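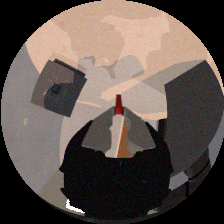 Beige, Pfirsich, Anthrazit im runden Ausschnitt

Mitleserinnen und Mitleser gesucht: Wer kann alte Handschrift oder will es lernen?

Stand: 12. Juli 2024

Hallo zusammen,

ich suche 16 Leute, die mit mir im Herbst und Winter alte Haushaltsbücher abtippen. Das klingt erst mal staubig, ich weiß, aber wartet kurz! Ich mache das jetzt im zweiten Jahr und sitze immer noch abends mit einem Grinsen am Küchentisch, wenn wieder irgendwo am Rand steht, dass die Schwägerin beim Zwetschgenmus mit dem Zucker geizt und man es »gar nicht essen mag«.

Das Projekt heißt Vida. Wir sammeln handgeschriebene Koch- und Haushaltsbücher aus Lusmont und den Dörfern drum herum, scannen sie ein und schreiben sie so ab, dass man sie lesen und durchsuchen kann. In den Kisten liegen Rezepte, Einkaufslisten, Waschanleitungen, Abrechnungen über Eier, Mittel gegen Husten (bitte nicht nachmachen, da ist Petroleum drin) und zwischendurch ganze Briefentwürfe. Eingescannt sind bisher 1.780 Seiten. Abgeschrieben ist davon erst ein Bruchteil, und deshalb gibt es diesen Aufruf.

Was ihr machen würdet

Ihr bekommt ein Heft oder einen Teil davon als Scan, tippt den Text ab und markiert, was ihr nicht lesen könnt. Jede Seite geht danach an eine zweite Person aus der Gruppe, die sie gegenliest. Ihr schreibt also ab und lest gegen, im Wechsel. Mir hat das Gegenlesen am Anfang mehr beigebracht als jedes Lehrbuch – man sieht dann, dass die anderen auch an demselben verflixten Wort hängen geblieben sind.

Die Rechtschreibung bleibt, wie sie ist. Wenn da »Peterzilge« steht, dann schreiben wir Peterzilge. Mengen werden nicht umgerechnet, Lot bleibt Lot und »eine gute Hand voll« bleibt eine gute Hand voll. Für durchgestrichene Stellen, Kleckse über dem Text und Nachträge in einer anderen Handschrift haben wir ein kleines Zeichenblatt, das passt auf eine Seite und liegt bei allen irgendwann mit Kaffeerand neben der Tastatur.

Wer mag, kann sich zusätzlich ans Glossar setzen. Da sammeln wir Wörter, die im Wörterbuch entweder fehlen oder etwas anderes bedeuten als hier in der Gegend. Über das Wort »Schlotter« haben wir letzten Winter so lange gestritten, dass der Tee kalt war, und der Eintrag hat bis heute ein Fragezeichen.

Müsst ihr Kurrent können?

Nein. Schön, wenn ja, dann meldet euch bitte unbedingt, ich brauche ein paar geübte Augen für die älteren Hefte. Aber ein guter Teil der Bücher ist nach dem Krieg geschrieben, in einer Schrift, die man mit etwas Geduld auch so lesen kann. Und für alle, die Kurrent lernen wollen, mache ich vor dem Start einen Übungsabend mit Alphabet, Schreibfeder und einem wirklich sehr einfachen Rezept für Griesklöße. Nach dem Abend könnt ihr noch nicht fließend lesen, aber ihr erkennt ein e und verwechselt es nicht mehr bei jedem zweiten Wort mit dem n. Na gut, bei jedem dritten.

Was ihr mitbringen solltet

Einen Rechner mit Internet und halbwegs großem Bildschirm. Auf dem Handy macht das keinen Spaß, ich habe es im Zug versucht. Tippen müsst ihr können, in welchem Tempo ist mir egal, und das Deutsch sollte so sicher sein, dass ihr merkt, wenn ein Satz nicht aufgeht. Rechnet mit zwei bis drei Stunden in der Woche. Wann ihr die unterbringt, ist eure Sache, ich selbst bin ein Nachtmensch und schicke manchmal Nachrichten zu unmöglichen Uhrzeiten (ihr müsst dann nicht antworten!).

Wichtiger ist mir etwas anderes: Manche Hefte sind privat. Neben dem Rezept für Sonntagsbraten steht dann plötzlich, wer sich mit wem zerstritten hat oder dass wieder kein Geld da ist. Die Familien haben uns die Bücher anvertraut und einige lesen mit. Was in den Scans steht, bleibt in der Gruppe, bis die jeweilige Familie die Seiten freigegeben hat. Dazu gibt es eine kurze Vereinbarung, die alle unterschreiben, ich übrigens auch.

Treffen

Es gibt vier Treffen, verteilt über die Laufzeit, und zwar im Hinterzimmer vom Café Vasilakis in Lusmont. Dort besprechen wir Zweifelsfälle, schauen uns Originale an und essen. Zu jedem Treffen wird etwas aus den Heften nachgekocht oder gebacken, wer dran ist, entscheidet sich beim Treffen davor. Ihr dürft auch etwas aussuchen, das vermutlich scheußlich wird. Die kalte Biersuppe vom letzten Mal war so ein Fall, und trotzdem wollten drei Leute das Rezept haben.

An mindestens zwei Treffen solltet ihr vor Ort sein können, bei den anderen geht es auch per Video. Das Hinterzimmer ist ebenerdig zu erreichen, die Toilette leider nur über eine Stufe. Wenn das für euch ein Problem ist, schreibt es mir bitte dazu, dann suchen wir einen anderen Raum. Das meine ich ernst, es ist schnell geregelt.

Der Übungsabend zählt nicht als Treffen und ist freiwillig.

Geld

Ihr bekommt 300 Euro Aufwandsentschädigung für die gesamte Laufzeit. Ausgezahlt wird in zwei Hälften, die erste nach dem zweiten Treffen, die zweite am Ende. Reich wird man davon nicht, und auf die Stunde umrechnen solltet ihr es lieber auch nicht. Fahrtkosten zu den Treffen kommen extra dazu, Bus und Bahn gegen Beleg, Auto mit einer Kilometerpauschale. Zutaten fürs Nachkochen übernehmen wir ebenfalls, bitte Kassenzettel aufheben und nicht wie ich in der Hosentasche mitwaschen.

Wer Leistungen vom Amt bezieht, klärt bitte vorher, ob und wie die Entschädigung angerechnet wird. Ich kann dafür eine Bescheinigung ausstellen, beraten darf ich euch dazu nicht.

Was am Ende dabei herauskommt

Die freigegebenen Abschriften gehen online und bleiben dort kostenlos zugänglich. Außerdem macht der Verlag Drundorach aus einer Auswahl ein Buch, mit Scans und Abschrift nebeneinander und einem Stück aus dem Glossar hinten drin. Wer mitgearbeitet hat, wird auf Wunsch namentlich genannt und bekommt zwei Exemplare. Honorar aus dem Buchverkauf gibt es nicht. Falls Überschüsse entstehen, fließen sie in säurefreie Kartons für die Originale, die teuren mit Deckel, von denen ich seit Monaten schwärme.

Und ja, ihr dürft bei der Auswahl fürs Buch mitreden. Ich bin jetzt schon für das Kapitel mit den Fleckenmitteln, werde aber vermutlich überstimmt.

Zeitplan

Los geht es im Herbst mit dem Übungsabend, gleich danach kommt das erste Treffen. Die genauen Termine lege ich erst fest, wenn die Gruppe steht, damit nicht die Hälfte gerade Chorprobe hat. Das letzte Treffen ist im Dezember, vor den Feiertagen. Bis dahin sollten alle zugeteilten Seiten einmal gegengelesen sein. Wer früher fertig ist, bekommt gern Nachschub, es ist wirklich genug da.

Wen ich mir wünsche

Eine gemischte Truppe! In der ersten Runde waren wir fast alle im selben Alter und haben dann gemeinsam gerätselt, was ein »Ofenschiff« ist, während die Mutter einer Teilnehmerin es am Telefon in fünf Sekunden erklärt hat. Also bitte gern Leute, die so etwas noch in Gebrauch hatten, und gern auch welche, die mit achtzehn gerade zum ersten Mal eine eigene Küche haben. Köchinnen, Metzger, Leute mit Garten, Leute mit Platt im Ohr, Leute, die einfach gern knobeln. Ein Studium braucht niemand. Mindestalter ist 18, wegen der Vereinbarung.

So bewerbt ihr euch

Schreibt mir ein paar Zeilen über das Kontaktformular auf der Vida-Seite, Betreff »Mitlesen«. Ich brauche keinen Lebenslauf und kein Anschreiben im Bewerbungsdeutsch. Mich interessiert: Wie kommt ihr darauf, könnt ihr schon alte Schriften lesen oder nicht, und wann passt es euch unter der Woche überhaupt nicht? Wenn ihr selbst so ein Heft zu Hause habt, erzählt davon, auch wenn ihr es nicht hergeben wollt.

Ihr könnt auch einen Zettel im Café Vasilakis an der Theke abgeben, mit Telefonnummer. Ich hole die Post dort regelmäßig ab (der Mohnkuchen spielt dabei eine gewisse Rolle) und rufe zurück.

Wenn sich mehr Leute melden, als ich Plätze habe, achte ich auf die Mischung und führe eine Nachrückliste. Eine Antwort bekommt ihr auf jeden Fall, es kann nur etwas dauern, ich mache das neben der Arbeit.

Ach so, und falls jemand weiß, was »dreimal durch die Liesel geben« heißt, bitte melden, auch ganz ohne Bewerbung. Es steht in einem Rezept für Quittenpaste und wir kommen nicht weiter.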